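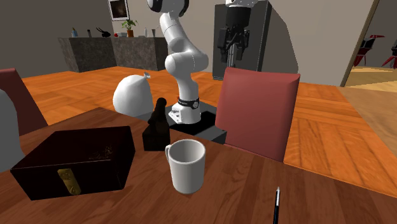
Counting What the Policy Gets Wrong: Distractor Objects in Simulated Pick and Place

Su-chen Tai
Final project report, Robot Learning Lab
July 24, 2018

Summary

My project asked a small question and took most of a semester to answer it badly, then two more weeks to answer it properly. If a grasping policy is trained in simulation on a tidy table, how much worse does it get when the table has other things on it? The short answer is "a lot worse, unless you were careless with your training data in the right way."

Setup

All of the work was done in simulation. The environment is a furnished room with a table, an arm mounted on it, and a set of household objects to choose from: a mug, a box with a latch, a pen and so on. The task is always the same. Pick up the mug, put it down on a target spot, let go. I wrote the scene loader on top of Flovari, the lab's internal simulation wrapper, which I now know better than I know some of my relatives.

I trained 2 policies with the same network and the same number of demonstrations. The first, called Plain, saw only the mug. The second, called Cluttered, saw the mug with up to seven distractors dropped at random positions. Both sets contained 2917 demonstrations, generated by a scripted expert that is never wrong and never tired, which made it poor company.

Evaluation used 708 test layouts that neither policy had seen. A trial counted as a success if the mug ended upright within the target circle and the arm had not knocked anything off the table. I added the last condition after watching Plain deliver the mug perfectly while sweeping everything else onto the floor.

Results

With no distractors the policies were hard to tell apart. Plain was slightly better, and it reached the mug by a more direct path. I was briefly worried that I had no project.

With distractors the gap opened up. Plain's most common failure was reaching for the wrong object, and it had a strong preference for anything pale and rounded. Its second most common failure was to hover between two objects until time ran out, a strategy I recognized from my own choice of thesis topic. Cluttered mostly failed for duller reasons: a grasp slightly off center, or a mug handle pointing toward a neighbor.

Moving the camera hurt both policies more than any distractor did. I had planned this as a footnote. It deserves its own project, and I would like somebody else to do it.

A mistake worth recording

For the first several weeks the distractors in the training set were not random. A seed was being reset inside the loader, so every episode used one of a handful of layouts. The policy learned those layouts by heart and looked brilliant until the evening I changed the seed. All results above come from the corrected loader. The earlier ones are still in the repository under "old_do_not_use," where I have used them by accident twice.

Limits

One arm, one task, one room, and no real hardware. The contact model treats every object as rigid, so nothing here says much about soft things. I also tuned the learning rate on Plain first and reused it for Cluttered, which may have cost Cluttered a little. The scene files and the test layouts are in the project folder, along with the script that rebuilds the results from the raw logs. It takes a night to run and prints nothing until it is done.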